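*Handout 3 - Finishes, Patina and Everyday Metal*
*Evening course in Materials for the Home, Lesulham*

Welcome back, everyone, and thank you for bringing in so many odds and ends from your kitchen drawers last time. I have put them on the side table with your name tags, so please take them home tonight before I grow too fond of the little brass bell.

Tonight we leave raw metal behind and talk about its skin. When we say a doorknob is "bronze" or a faucet is "nickel," we are very often talking about a color and a coating, and the metal underneath may be something else entirely. I spent years not knowing this (and buying accordingly!), so please don't feel silly if it comes as a surprise.

## A short word on patina

Patina is what happens when the surface of a metal reacts with the air, with moisture, and with the oils on our hands. Copper goes from pink to brown, and outdoors it may go on to that lovely soft green. Brass dulls toward a golden brown. Bronze darkens slowly, and tends to stay brighter wherever people keep touching it, and that is how you can tell which end of an old railing gets used the most.

People have been helping this process along for well over 2,000 years. Makers learned early on that they could get a dark, even surface with heat, salts or plant juices, without waiting for the weather to do it. We still do much the same thing today, only with better gloves and an open window.

## Living finishes and sealed finishes

This is the part I would most like you to carry home with you.

A **living finish** has no hard clear coat over it. It is meant to change. The dark color rubs away little by little at the edges and the handles, and the warmer metal starts to show. Some people adore this and some people ring the store to complain, so it is a good idea to know which sort of person you are before you pay.

A **sealed finish** has a lacquer or some other tough coating on top. It should look much the same for years, but once the coating is scratched, the damage can be hard to hide. You can't simply polish it back, and if you try you will probably make a larger scratch.

If you are not sure which one you have, look in a spot that gets handled every day and compare it with a spot that doesn't. A clear difference in color hints at a living finish. If you still have the paperwork, of course, that is a much better guide than my eyes or yours.

## Cleaning, gently

1. Start with warm water, a drop of mild dish soap and a soft cloth. Nine times out of ten you can stop there.
2. Dry the piece well. Hard water leaves chalky spots, and they show terribly on anything dark.
3. Keep vinegar, lemon juice and bleach away from dark finishes. They are wonderful in their place, and their place is elsewhere.
4. On a living finish, a very thin wipe of plain wax now and then will slow the change down - thin enough that you wonder whether you put any on at all.
5. Look at dark fittings from the side as well as from the front. Highlights run along a rounded surface, and smears like to hide in them. A dark, glossy pipe and its collar, with wood nearby:

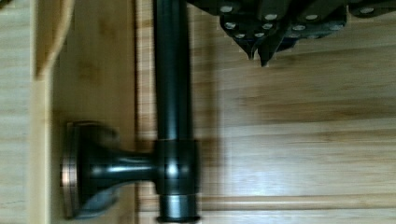
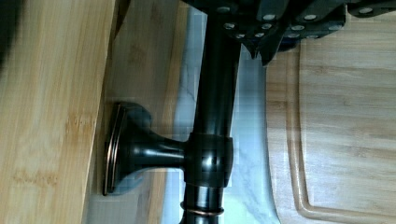 ## For next time

Please read chapter 8 in the course book, the one on plating, and don't worry about the chemistry box at the end. We will go through it together, slowly, with cookies.

I would also like you to choose one piece of metal at home and write half a page on it. Where has it worn? Is it one color all over? Does a magnet stick to it? A hinge, a hook or an old spoon will do very nicely. One student in the Nillinley group wrote about a mailbox flap and it was one of the best pieces I have had.

If you would like to try coloring metal yourself, I will have 11 small copper squares to share out, so some of you may need to work in pairs. Bring an apron and an old towel, and wear sleeves you can roll up. The room opens half an hour early for anyone who wants to set up in peace, and the kettle will be on.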